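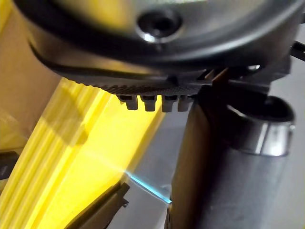 Wrist view, bench cell. Gripper over the gap, yellow ribbed piece to the left, gray cylinder to the right.

Lernberg workshop > Notebooks > Bench cell > October
Reading time: 4 min
Print this entry | E-mail this entry

October, started at 7 in the morning, coffee still too hot

OK so the right-hand tab. In the wrist view above it's very nearly on the top left edge of the cylinder, and that's what I've been chewing on since yesterday. On the overview screen it looks like there's room to park a bus. From the wrist it looks like you could just about slide a business card in there, if you were lucky and it was a thin one. I trust the wrist view more, but I trust a feeler gauge more than either of them, so that was the first job of the day.

Power off at the cell, key in my pocket, gauge out. I'm not writing the gap down as a real number, as I was leaning over the table with one eye shut, but it was smaller on the right than I'd like and perfectly comfortable on the left. So the hand is sitting over to the right of where the program thinks it is. Not by much! But the Prumari routine goes straight down from this pose, and "not by much" is plenty when there's a metal ring on the thing you're about to brush past.

Possible reasons, in the order I thought of them (which is a terrible order):

- the fixture moved
- the flange screws have backed off
- somebody re-taught point 4 and didn't log it
- the tool offset is still the one for the Kuo fingers

Fixture first. I pushed on it, pulled on it, put a square against it. Solid. The paint marks across the clamp still line up.

Flange screws next. One of them took a bit of a turn before the wrench clicked, the rest clicked right away. I got quite excited about that one screw and ran the check move again, and the gap was exactly as bad as before. Oh well. All of them have fresh marker lines now, so next time we'll be able to tell at a glance. Please don't wipe those off when you clean the housing. I know they look like dirt.

Point 4, I compared with the backup copy. Same values, same time stamp, nobody has touched it. Sorry for suspecting the late shift.

Which left the tool offset, and yes, it was that. The controller still had the Kuo numbers loaded. We swapped those fingers out at cycle 692 on the counter, and whoever did the swap (it was me, I checked the log, it's my handwriting) entered the new length and left the sideways value alone. The hand comes down to the right height and a little off to one side. Every time, very repeatable, lovely robot, wrong place.

Fixed it like this, for anyone who has to do it again:

Jog up clear of everything before you open the tool page. The Prurkine controller lets you change the offset while the arm is sitting low, and then the next linear move starts with a small sideways hop. I've seen it do that over an empty table and it made me jump. I don't want to see it next to a part.

Load the tool record, change the sideways value, save, then go out of the page and back in to see that it stuck. It didn't stick the first time. There's a second save button at the bottom of the longer menu and you need that one as well. I'd like a word with whoever drew up that menu.

Speed override to 25 percent, thumb on the hold button, step through the approach one point at a time. Stop at the hover pose and gauge both sides. Left and right came out close enough that I couldn't feel a difference between them, so I called it good and stepped on down. No contact on the way in or on the way out.

Then 7 cycles at 25 percent with me watching from the left side of the table. After that I let it go at normal speed and stood there for longer than I needed to.

While I had the guard open I did the little jobs too:

Housing wiped down with a dry cloth, including the recessed screw hole, where grit likes to collect. No solvent on the textured strip, please, it goes tacky. I did that once and spent an afternoon regretting it.

Pressed each of the four tabs with a fingertip, one after the other. The one out at the left has a touch more give than its neighbors. I don't think it's a problem today. I do think it should be looked at when the hand next comes off, and I've hung a tag on the cell so I don't just forget about it by lunch.

Ran my hand along the cable with the arm in the far pose. It has slack, and it doesn't rub on anything.

Things I didn't get to:

The overview camera needs re-aiming. It's useless for judging the right side and that's a good part of how I let this slip by. I'd like it lower, and further around.

The tool change sheet needs a line that says "length AND sideways value, both saves." I've penciled it in on the paper copy by the door, but the file is locked and I can't remember the password. If one of you has it, go ahead and type it in.

Check the gap again after the next long run. If it has crept to the right once more, then it was never just the offset and I'll have to pull the flange after all, which I'd really rather not do with the Prumari parts due out.

Counter noted in the log, backup saved with the new tool record in it, key back on its hook. Coffee went cold.

Print this entry | E-mail this entry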